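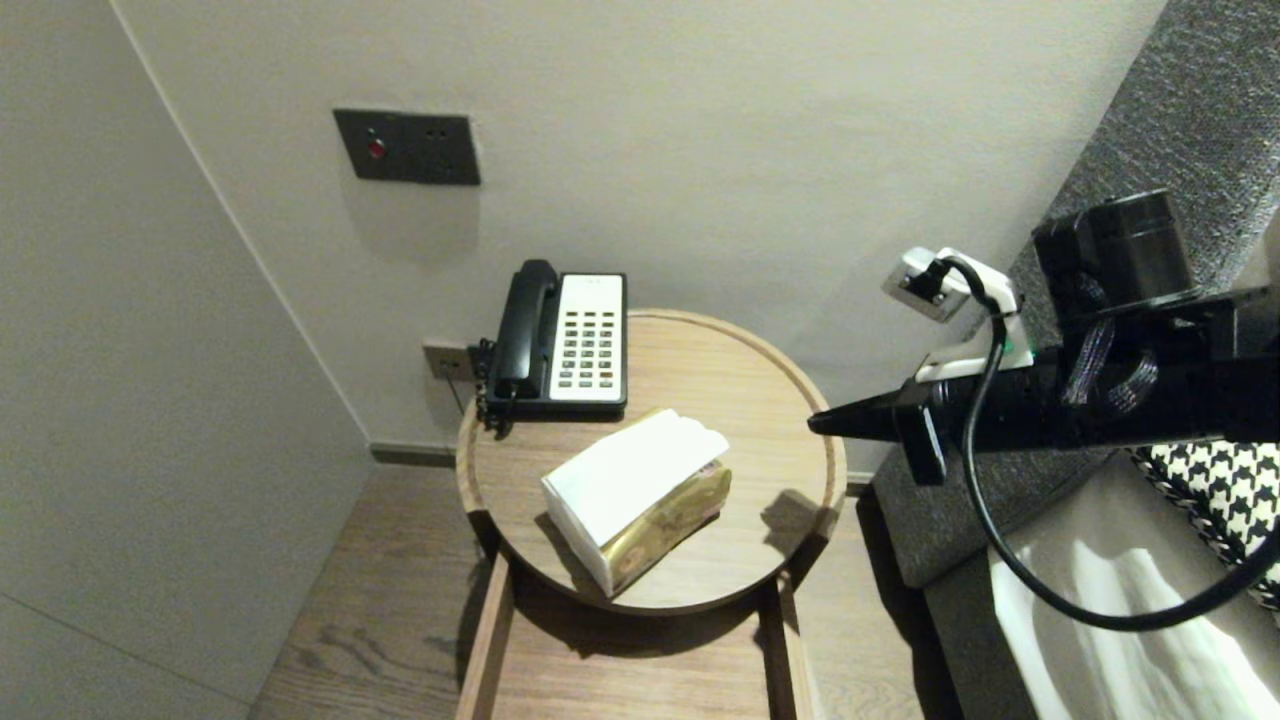
The corner table, with the phone and the tissues.

My job that summer was writing rules for a robot, and the first thing I learned is that I don't follow rules very well myself.

I'd answered an ad. Brurkari wanted somebody who could "turn engineering practice into plain sentences," and I had spent six years writing the cards that go in the backs of board games, so I figured how hard could it be? They put me in a bedroom. I mean that literally, my desk was a folding chair at the foot of a made bed on the second floor of the Ledport building, and my coworker was an arm.

The arm was going to do rooms. Guest rooms, sickrooms, your aunt's room if your aunt had money. It would straighten things and bring things and pick up whatever got dropped, and before any of that could happen it needed a book of practice, signed by the people who built it (Brurkari) and the people who would insure it (Grallberg, who wore very nice shoes and asked very short questions). The old book had 41 rules in it. I was supposed to get it down to 20.

You'd think cutting would be easy! I went in with a red pen and killed the duplicates the first morning. "Stop if a person enters reach." "Stop if a hand enters reach." Well, a hand comes with a person, cross it out. Then the operator, a big soft-spoken woman who ate sunflower seeds all day long, leaned over and said, "What about when they're in bed?"

I said what about it.

"A person in bed is always in reach. The bed's right there. So under your rule it never moves."

I put the hand rule back.

That's how it went with most of them. I'd cross one out, she'd crack a seed, and back it came with a little arrow. By the second week my page looked like a football play. I started to get fond of the ones that sounded crazy. Rule 9 said the arm must never be the last thing to touch a telephone. I loved that. It sounded like something out of a ghost story. What it meant was that if the arm had to shift the phone, somebody had to come check the handset was sitting right before the job was called done, and I could see the sense in it, because a phone that's off the hook by a hair looks perfectly fine until you need it.

Rule 14 was tissues. The arm could move the box, and it could not pull a tissue. I asked why on earth, and the operator told me that on the old grippers it would pull one, and the next one would pop up, and it would see a tissue sticking out and think it had missed. "It went through the whole box," she said. "It looked like snow in here."

I kept rule 14.

The part I did best, if I can brag, was the section on slow approach. The engineers had written it in math. I sat there one whole afternoon watching the gripper come in over that table, stop, come in a little more, stop, and I wrote: "Move near things the way you would in a dark house where people are asleep." Forsyth sent it back. Forsyth was the standards office across the river, and I never met a soul from there, I only ever got their pages back with small gray pencil in the margins. The pencil said: "Not measurable." I wrote back that anyone who'd ever gone looking for a glass of water at night could measure it just fine. The pencil said: "How many millimeters per second is a dark house?"

So I found out! I did! I went home and turned off all my lights and walked down my own hallway with a tape measure and a kitchen timer, which I couldn't read, on account of the dark. I walked into the linen closet. I did it 2 more times and wrote down my numbers and took the average, and in the morning the engineers looked at my average for a long while and one of them said that was within a whisker of what they had in the math. 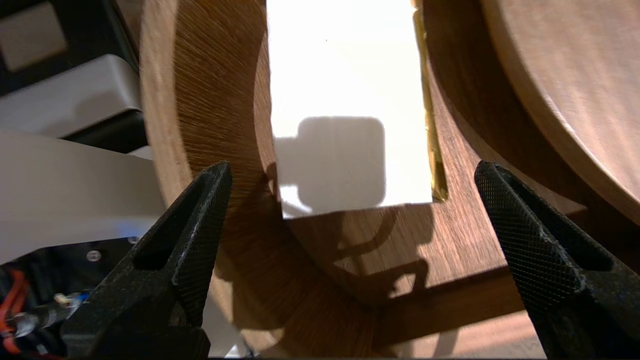 Anyway, that got through, number and all, and they let me keep the dark house as a note underneath. After that I got bolder. I wrote a rule for narrow places: if you can't back out the way you came in, don't go in. I wrote one for thin things standing on edge, which was to touch them last and let go of them first. I wrote that shiny stuff lies to cameras and you should look at it twice from two different spots. The operator read that one out loud and said, "I dated a guy like that," and it was the only time I ever saw her spit a seed by accident.

We were down to 21. One to go, and Grallberg was coming in the morning with the good shoes.

I wanted to cut rule 33. Rule 33 said that before any session, the operator shall say out loud what the arm is about to do. It didn't matter if the room was empty. She did it every single time, too. "I'm going to reach over the table." "I'm going to come back now." To the walls! I had listened to it for weeks and I'd stopped hearing it, same as you stop hearing a refrigerator. It did nothing. The arm couldn't hear her. There was no sensor for it. I drew my red line through and I turned the page around so she could see.

She didn't crack a seed. She looked at it and said, "Okay," and she started up the next run without saying anything.

And the arm moved, the same as it had moved maybe 1000 times while I sat there, and I jumped so hard I went over backward with the chair. I was on the floor with my feet on the bed. It hadn't come anywhere near me. It was on the far side of the table, doing exactly what it always did, as slow as a person in a dark house.

She hit stop. She leaned over and looked down at me.

"I'm going to help you up," she said, and waited, and then she did.

I put 33 back in and moved it up to number one. That meant I had to lose something else, and I stayed till almost nine trying to decide, and finally I took out a rule of my own, the one about shiny things, and folded it into the camera section where it probably belonged anyhow. Grallberg signed after lunch. They asked four questions and one of them was where to park.

The pages came back from Forsyth the week after, stamped, with the pencil all down the side as usual. Next to the new number one it said: "Who is the operator speaking to?"

I had a good long answer typed up, a page and a half, with the chair in it and everything. Then I deleted it and wrote "Whoever's there," and sent it across the river, and went to see if she wanted anything from the sandwich place.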